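Home Guides Furniture Workshop notes Contact

Owner's guide to the Esotach pedestal table
Section 2: Setting up, leveling and living with the top

Revised 25th March by Witold Kubiak, with corrections from Szymon Szczepańska

The leaflet in the carton says the Esotach "levels itself on any floor." It doesn't. It has four adjustable feet under the base plate, and they work well enough if you turn them. The leaflet also says one adult can put the table together. Perhaps one can, but the top is heavy and awkward to hold and we would not plan on it.

This section starts after the carton has been opened and the parts checked against the list in Section 1. If you bought the table second-hand from a Zumstead clearance, read the note on older columns before you start.

Before you start

Clear a space bigger than the top in every direction. Lay a blanket on the floor with no grit under it. Have a Phillips screwdriver, the hex key from the carton and a spirit level. A phone app will do for a rough check, but two phones in our workshop gave two different readings on the same table, so borrow a real level if you can.

Caution: Do not use a power driver on the top plate. The inserts are set shallow, and once one has been pulled out the repair is never as strong as the original.

Note on older columns: Tables made before the change of supplier in August have a column with a plain end and no locating pin. These go together the same way, but the column can be put on slightly turned. Mark the base and the column with a pencil line before tightening.

2.1 Fitting the column

1. Lay the top face down on the blanket.
2. Set the top plate over the inserts and start all the screws by hand. None of them should be tight yet.
3. Once every screw has caught, tighten them a little at a time, working across the plate from corner to corner.
4. Stand the column on the plate and push it down until it stops.
5. Fit the long bolt with its washer. The cupped side of the washer faces the head of the bolt. The drawing in the leaflet shows it the other way up and is wrong.
6. Lower the base onto the column and tighten with the hex key until firm.

If a screw will not catch, take it out and look at the insert. Paint in the thread is common. Run the screw in and out a few times before you decide that the part is faulty.

Some owners add thread glue at step 5 on the advice of a video. Czesław Sadowski tried this on three returned tables and could find no difference in how long the bolt stayed tight. He did find it very hard to get the bolts out again.

2.2 Turning the table over

1. Put one person on each long side.
2. Tip the table onto its edge, keeping the blanket under it.
3. Lift by the top and the column together. Never lift by the base alone.
4. Set it down where it will stand. Dragging it even a short way can bend the feet.

Caution: Keep children and pets out of the room for this part. The base is the heavy end and swings as it comes over.

2.3 Leveling

Leave the table standing overnight first if it came in from a cold van. We were doubtful about this one too, but the plastic in the feet is stiff when cold and tends to crack.

1. Press down on the edge of the top at each end, then at each side. Note where it rocks.
2. Find the foot nearest the rock and wind it down until it just touches the floor. The feet have 16 mm of travel, and if you need all of it the trouble is with your floor.
3. Lay the level along the length of the top, then across it.
4. Adjust one foot at a time. Go back to step 1 after each change.
5. When the table is steady, put your weight on the edge once more. A little spring is normal in a pedestal table. A click is a loose bolt.

Note: Steady and level are separate things. On an old floor you may have to choose. For eating, choose steady. For a sewing machine or a jigsaw puzzle you will probably want level, and then a sliver of cork under the last foot.

Felt pads are sold for this base under the Michalski name at a price that surprised us. Ordinary felt from a hardware store, cut to the size of the foot, lasted just as long in our use. Change it when it goes hard.

2.4 How much will it hold?

The carton says 35 kg. It does not say where on the top, and that is the whole question with a single column. The same load in the middle and at one end are very different things to the base. We asked Zumstead how the figure was reached and were told it was "based on normal use." Aravind Fernandes has asked again.

Until we hear something better, follow these rules:

1. Keep heavy things over the column.
2. Do not clamp a vise, mincer or pasta machine to either end.
3. Do not sit on the edge. Do not let a guest sit on the edge, however light the guest claims to be.
4. If a large monitor must go at one end, put something of similar weight at the other.

2.5 Looking after the surface

The leaflet calls the finish stain-proof. We left coffee, beet juice, mustard and ballpoint ink on a spare top overnight. Coffee and beet juice wiped off. Mustard left a yellow shadow that faded over several days near a window. The ink is still there.

Wipe spills when you see them with a damp cloth and a drop of dish soap, then dry. That is all the care this finish needs. Polishes sold for it add a shine that shows every fingerprint, and the next coat never sits evenly on the first.
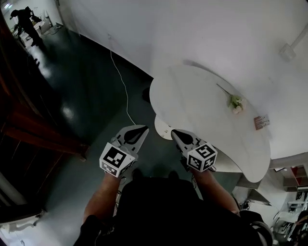
White tops also show gray streaks where metal has been dragged over them – keys, laptop feet, the bottoms of cheap pans. These look like scratches, but most are metal left on the surface. To shift them:

1. Wet a soft cloth and wring it out.
2. Put a small amount of plain white toothpaste on it. Avoid gels and anything sold as whitening.
3. Rub lightly along the mark and stop as soon as it lifts.
4. Wipe with clean water and dry.

Caution: Test this on the underside first. Melamine sponges will take the marks off as well, and will leave a dull patch that you will see every time the sun is low.

Hot dishes need a mat. "Heat-resistant" on the carton means somebody tested something, and we have not been able to learn what. Mieczysław Baran put a saucepan straight from the stove on our spare top and got a ring that no cleaning will remove.

2.6 Checks after the first month

1. Tighten the long bolt. It will have moved a little.
2. Turn back any foot that has worked loose.
3. Look at the joint between column and base for fine powder, a sign that the two are rubbing. If you find any, take the base off, clean both faces and refit.
4. Repeat once a year, or whenever the table is moved.

If the table still rocks after all this, swap the base before you blame the top. Of the tables sent back to the Ukthorpe depot as "warped," every one we put a straight edge on was flat.

2.7 Warranty

The warranty card promises cover for over 2000 days. Read the back of it. Feet, felt, surface marks and "movement of fixings" are all left out, leaving the column, the base plate and the inserts. Keep your receipt and the carton label, because the depot will ask for both. Photograph any damage with the label in view before you take anything apart.

Section 3 covers the extension leaf and its catches.

Related guides
Esotach extension leaf: fitting and sticking catches
Choosing felt, cork and rubber feet
Removing a stripped insert
Old floors and new furniture
Ukthorpe depot: returns and spare parts

We use cookies to remember which guides you have read. Accept all Manage settings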